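Hurnel House packing room - walk-through checklist, with comments

Covers: the packing table, the floor, the side cabinet, bags and boxes
Frequency: once a month, plus a quick look whenever furniture gets moved
Last full pass: May, morning
Result key: OK / Fix / Watch

I love doing this one. It takes 20 minutes, you need a flashlight and a rag, and you come out knowing the room a whole lot better than when you went in. Write your comments next to the item while you're still standing there. Short is fine. "Left rear leg, loose" is a perfect comment.

1. THE TABLE

1.1 Table stands level and doesn't rock
Result: OK
Press down on each corner in turn. Rock solid this time, which is great news after the spring we had with it! If it does rock, check the floor first. Tiles are rarely as flat as they look and one grout line can fool you.

1.2 Leg screws tight
Result: Fix (done on the spot)
Hairpin legs are held on by a plate and a few short screws, and those short screws work loose in wood. Two on the near side took a quarter turn. Hand screwdriver only, please - a drill will strip the holes in no time.

1.3 Leg feet not cutting into the tile
Result: Watch
Thin metal on tile makes a lot of pressure in a tiny spot. No cracks found. Felt pads from the Braka order would be a nice upgrade.

1.4 Splayed legs clear of the walking line
Result: OK
Legs that angle outward catch toes. Walk past at normal speed, both directions, and look at where your feet land. With the far end against the wall there is plenty of room on the open sides.

1.5 Tabletop free of splinters, sticky spots and tape residue
Result: OK
Run the rag over it, then your palm. The top came up beautifully with a damp cloth and a dry one after. No soaking, and no spray cleaner straight on the wood.

1.6 Knob on the front edge secure
Result: OK
Give it a gentle wiggle. It sits right at hip height for some people, so a loose one will snag a sweater.

1.7 Load sensible
Result: OK
Our house limit for this table is 137 pounds, spread out. A bag and a box at a time is nowhere near that. No sitting on it, no standing on it to reach the light.

2. THE FLOOR

2.1 No small items on the tiles
Result: Fix
Pens are the big one. A pen on tile is a roller skate, and they always end up by the wastebasket (somebody aims and misses, I do it too). Pick up anything you find, even if you're only halfway down this page.

2.2 Tiles clean and not slick
Result: OK
Swept and mopped. Give it a full 17 minutes before anyone walks through with a box.

2.3 Cables gathered and off the walking line
Result: Watch
The left side of the room still has a tangle. It's out of the main path, so it passes, but please coil what you can and use the hook-and-loop ties from the Lema drawer. Never run a cable under the table where feet go.

2.4 Closed shoes worn for packing
Result: OK
Sneakers are fine. Sandals are not, even in summer.

3. SIDE CABINET AND WASTEBASKET

3.1 Cabinet stands flat and close to the wall
Result: OK

3.2 Nothing on top hanging over the edge
Result: Watch
It's a small cabinet and it collects things. Flat items go down first, small ones behind, and clamps belong in a drawer where they can't fall on a foot. If you have to stack to make it fit, it's time to clear it.

3.3 Wastebasket emptied, nothing sharp in it
Result: OK
Used blades go in the Gumia tin. Mesh baskets let points poke right through.

4. BAGS AND BOXES

4.1 Backpacks laid flat, straps tucked
Result: OK
A backpack standing on end will tip, and a dangling strap will pull it down when someone brushes by. Lay it on its back with the straps under it. Zippers up, so you can check the pockets without flipping the whole thing over.

4.2 Open boxes not left near an edge
Result: Watch
A lid that stands up on its own is handy, but it's also a sail. Leave a hand's width between the box and the edge of the table.

4.3 Empty boxes checked inside before reuse
Result: OK
Look in the corners. Staples and bits of tape hide there. Anything with a soft or torn corner goes to recycling.

4.4 Nothing blocks the view of what you're packing
Result: OK
Bag at the far end, box at the near end, open side toward you. This layout works so well! You can see into the box the whole time and there's no reaching over a raised lid.

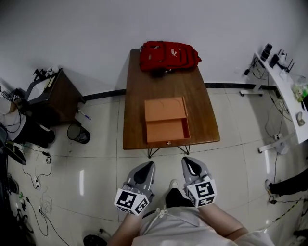 Can the table be pulled away from the wall for a big job?

Two people can lift it out, one at each end, after everything has been taken off the top. Don't drag it, as the legs can bend or scratch the tile. Repeat items 1.1 and 1.4 once it's in the new spot, and put it back when you finish.

5. BEFORE YOU SIGN OFF

5.1 Every "Fix" either done or written on the door sheet
Result: OK

5.2 Every "Watch" carried over to next month
Result: OK
Four carried over: 1.3, 2.3, 3.2, 4.2.

5.3 Lights and door checked on the way out
Result: OK
The door should close by itself within 14 seconds. It was a touch slow in winter and is doing fine now.

Spare screws and felt pads are in the Braka box, top shelf of the hall closet. Add anything you use up to the reorder list taped inside the closet door.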